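Sosa halts two-arm kitting cells after wrist contact fault

April 14, 2021

Sosa has suspended unattended running of its two-arm kitting cells after a fault in which both arms were sent into the same volume at the rear of the work surface. There were no injuries. The wrist housing of one left-hand arm was cracked and a gripper mount was bent.

The fault occurred at the company's Prikeck site during a night run of small mixed parts. According to an incident note circulated to cell operators, the right arm had closed on a part near the back of the surface and was waiting for a release signal. The left arm should have held clear until that signal cleared. It was given a move instead, and its end section came down across the gripper of the right arm at 23 per cent of rated speed. The torque limit tripped and both arms stopped under brake.

Delphine Strickland, who leads controls engineering at Sosa, said the zone lock that keeps the two arms apart had been released early. The lock is held in software by the cell controller, supplied by Drurov, and is dropped when the waiting arm reports that its gripper has opened. In this case the controller read an old gripper status left over from the previous cycle.

"The message was valid, it was just out of date," Strickland said. "The controller had no check on its age. It does now."

The stale reading was traced to a network switch in the cell cabinet that had been dropping packets intermittently. Maintenance logs show 21 retries on the gripper channel in the hour before the contact, none of which raised an alarm. The alarm threshold had been set for the older single-arm cells and was carried over when the second arm was added. 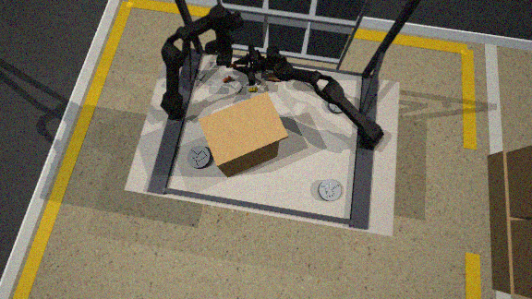

Engineers replayed the logged joint positions in simulation and were able to reproduce the contact in 5 of 7 attempts when the gripper status was delayed. With the status arriving on time, the left arm held at its waiting position in every run. The simulation also showed that a tall item in the middle of the surface narrows the clear path between the arms, as the planner lifts the wrist to pass over it and brings the elbow closer to the other arm. Ruxandra Cârstea, who ran the replay work, said this did not cause the fault but would have reduced the margin available for stopping.

Three changes have been made to the controller. Gripper status messages now carry a time stamp and are rejected if they are older than one control cycle. The zone lock needs two matching reports before it is released. Retries on the gripper channel will stop the cell once they pass a fixed limit.

The floor markings and the entry procedure are unchanged. Staff are reminded that both arms must be isolated before anyone reaches over the surface, including when only one arm shows a fault. An operator, Mark Anthony Saludo, was at the cell panel when the arms stopped and was outside the marked area. He isolated both arms and left them in position for inspection.

Stunska, which carries out safety assessment for the site, has asked for a hardware interlock to back up the software lock. Its assessor, Tươi Thái, said a shared zone should not depend on a single message path. Sosa has accepted the point and expects to fit the interlock by July.

Until then the cells will run only with an operator present and at reduced speed. The damaged arm has been removed for repair. The switch has been replaced, and the same model is being checked in the remaining cabinets.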